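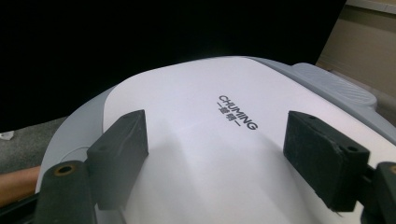
Tostbridge Worktop Appliances: data card

Summary

Tostbridge is a small picture collection of worktop appliances, the sort that live on a kitchen side or a table and get moved about when someone wants the space. It was put together so that people sorting household goods can check how makers' names, lids, handles, feet and housings look at close range. Most entries show part of an appliance and few show the whole of one.

The entry used throughout this card as a worked case is a white countertop appliance with a domed lid. The lid is printed with the name CHUMING in black capitals, with 楚明 in smaller characters underneath. We file it under "covered grill or sandwich maker" with the type marked unconfirmed, as the outside looks like either.

Maintained by Meinrad Riedl. Last revised 04/03/2019.

What is in the folder

pictures/ holds the pictures, grouped by appliance.
notes/ holds one plain text file per appliance.
terms.txt is the list of words we use for parts.
changes.txt is the list of corrections.

Each notes file has the same fields, in this order: kind, name on item, other lettering, main colour, second colour, surface, parts in view, standing on, remarks. A field with nothing to put in it is left blank. Please don't write "none" or "n/a", as the old Elitz lists did, because the two got mixed up and we spent most of August putting them right.

Words for parts

Lid: the upper cover, whether or not it lifts.
Rim: the band around the lid. Use "housing" if you can see that it carries on down the side.
Handle: any raised part shaped for the hand. Note the texture if there is one. The handle on the worked case is light grey with a fine ribbed or dotted grip.
Side strip: a narrow upright panel next to a curved face.
Foot: any small piece the item rests on. "Foot or tab" is allowed when it is hard to say.

Colours

Use everyday colour words. White covers off-white unless the difference matters for telling two items apart. Grey may be light, mid or dark. Shadows on a white lid often look grey, so judge the colour from the best-lit part.

Lettering

Copy lettering exactly as printed, including capitals. Put each line on a line of its own. Chinese characters go in as characters, with no translation. If a picture shows a side with no lettering, leave both lettering fields blank for that picture, even when the name is known from elsewhere.

Surfaces underneath

"Standing on" takes a short phrase such as "pale wood-grain tabletop". Don't guess at what a top is made of beyond what the grain or finish shows. Mohammadi's first set used shop names for worktop finishes and these have all been taken out.
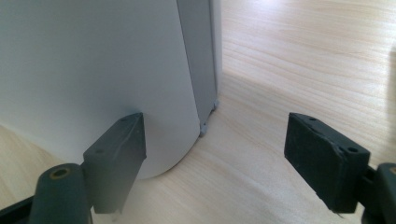
White rounded face with grey side strip and small white foot, on a pale wood-grain tabletop. Lettering fields blank.

Known gaps

Undersides, cables and plugs are poorly covered. Notes files don't give sizes or weights. Inside plates are recorded only where a lid is open, and we don't fill them in from what the outside suggests.

Two notes files from the Trotgate set still have the colour fields the wrong way round. They are listed in changes.txt.

Sending corrections

Change one notes file at a time and add a line to changes.txt with the file name, the field, the old wording and the new wording. Keep remarks under 30 words. If you think an item is filed under the wrong kind, put your suggestion in remarks and leave the kind field alone until Meinrad has looked at it.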